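Kiri Costigan
Shared workshop, gripper build thread. Picking this up from February because a few of you asked where it had got to.

1/
Short version: the hand-held gripper works, the wrist mount for the arm doesn't yet, and I've spent more on finger pads than on anything else. The whole thing is still called Furis. The arm it's meant to end up on is Hoani.

2/
The body is the third print. The first two had smooth sides and I kept losing my hold when I squeezed the trigger. Ribs fixed that. Same filament as before, grey, slower print, 717 minutes on the workshop machine. Sorry to whoever was waiting for it.

3/
Linkage is the part I redrew most. Each jaw hangs off its own round pivot housing, so I can take one side off without touching the other. Two screws and it lifts out. On the old version you had to strip the lot to change a bushing.

4/
Pads. Version one was flat rubber and it slid on anything glazed. These have a texture moulded in. I cast them in a printed tray, left them overnight and trimmed the edges with a scalpel. The blue is only the pigment I had.

5/
Took it home to try on crockery. Two bowls, one inside the other, on the table with the snacks still out. Jaws wide open and the stack between the pads.
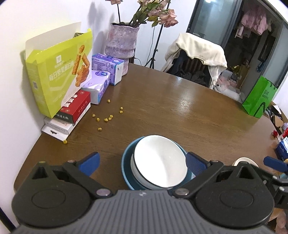 Furis over the nested bowls, white inside teal-blue. Jaws open, textured pads on.

6/
Why nested bowls: one bowl on its own is easy, you pinch the rim and go. With two you have to decide whether you want the inner one or the pair, and the pads have to land at a different height for each. I want to get a feel for that by hand before I write any code for it.

7/
Shiny table tops are a nuisance, by the way. The window or the lamp ends up as a bright patch in the video and my tracking script thinks it's an object. I've masked it by hand for now. If anyone has a polarising filter they don't need, I'll swap you a bag of M3 inserts.

8/
Plan is 200 grasps on bowls, then plates, then mugs. I log each one as held, slipped or missed in a spreadsheet. Nothing clever. I'll post the numbers when I've got the full set and not before, as last time I posted early and had to take it back.

9/
Someone asked about the trigger spring. It's from the Lolarari kit, the softer of the two they put in the bag. The stiff one made my hand ache after ten minutes. If you've got bigger hands than me you may want the stiff one.

10/
Someone else asked about weight. 900 grams with the camera and its bracket on. Too much for a long session. The bracket is far thicker than it needs to be and I'll take some of that out in the next print.

11/
Next job is the wrist plate. Hoani's flange has a different hole pattern from the drawing I was sent, so the plate I cut doesn't fit. I've measured it again with calipers and I'm cutting a new one in ply first to check before I waste any aluminium.

12/
Files: body and both jaws are in the Kurnard folder on the workshop drive. The pad tray is there too but the draft angle is wrong on one corner, so expect to swear at it when you pull the pad out. Fixed version going up once I've tested it.

13/
I'm at the bench most evenings from 7pm if you want a go with it. Bring your own mug for the mug round, I'm running short of ones I don't mind dropping.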